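# Leaves, dots and a lot of blue

Welcome to the leafy corner of my site! I've been collecting walls for years (pictures of them, I mean, I only have so many walls of my own) and the tropical leaf ones kept getting lost among the stripes and the Victorian florals, so they now have a page to themselves. I'll keep adding to it through November, when the evenings are long and I've run out of garden to fuss over.

Last tidied 8th October.

## How I got hooked

It began with a roll end in a bargain bin, 3 quid, dark green banana leaves, a tear down one side. I lined the inside of a wardrobe with it and then kept opening the wardrobe to have a look. After that I did the back of a bookcase, then the loo, and then my sister asked me very politely to leave her hallway alone.

The green ones are lovely but they can swallow a small room. In our loo, with the door shut, you feel as if something might drop on you. What I love much more these days is the simple outline sort, where the leaf is only a thin line and the background gets to do its job. You can live with those. You can hang a mirror on them or put a lamp in front and it doesn't turn into a fight.

## Blue, and which blue

Blue is hard! I bought three sample pots for the spare room and hated every one of them by teatime. The first went purple in the evening, the second looked like a swimming baths and the third was so close to the carpet that the skirting board seemed to float. I ended up with one by Birosetti that I'd walked past in the shop because the lid was dented. It has a bit of grey in it and it sits still, if that makes sense.

My friend Shih-chieh Kan, who painted the whole of her kitchen in one weekend and has opinions, told me to put it next to cream and never next to pure white. I did a patch of each behind the door and she was right, drat her. White made it look cold and a bit like a dentist's. Cream made it look like somebody lived there. The white patch is still behind the door, by the way. I'll get to it.

## Panels or all over?

I go back and forth. An all-over paper is less work to think about, but then you have the corners, and the matching, and the bit above the door where the pattern has wandered off by itself. With panels you can stop and start. You paint a strip, or stick on a bit of plain lining, and each panel gets its own leaf. If one goes wrong you only redo that one (ask me about the second panel from the window).

Wim Verstraete wrote to me after the last update to say he'd done his landing this way using Grube lining paper for the plain strips and a white paint pen for the drawing, freehand, with no pencil underneath. No pencil! I traced mine from a houseplant book, blew them up on the library copier and rubbed chalk on the back, and I still had one fern that leaned over like it was listening to the neighbours.

A few odds and ends for anyone having a go:

- Shake the paint pen, then shake it again, and try it on scrap first.
- Draw the middle rib, then the outside edge, then stop for a cup of tea before the small veins.
- Put the dots on before the leaves. The line wants to run over the top of the dot.
- Draw round plates for the circles. Saucers for the little ones, and a dustbin lid if you're feeling brave.

The dots were my real discovery. I used to think they belonged on nursery curtains, but one big plain circle behind a spidery leaf gives you somewhere to rest your eyes. I'm planning a few for the spare room this winter, and I've got a sheet of them cut from old envelopes and stuck up with tape so I can shuffle them about while I'm on the phone.
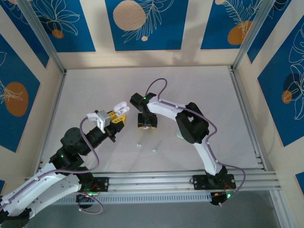 My spare room is getting its oranges from this little gallery entry. I'd been leaning towards mustard for weeks, but look at the big orange circle at the upper right with the white feathery leaf going straight across it, and then the plainer beige one near the top in the middle, speckled like an egg. The cream strips between the blues are very much to Shih-chieh's rule too. I'm pinching the navy circle behind the monstera leaves on the right-hand wall as well, small orange one overlapping it and all, and it's going over the radiator.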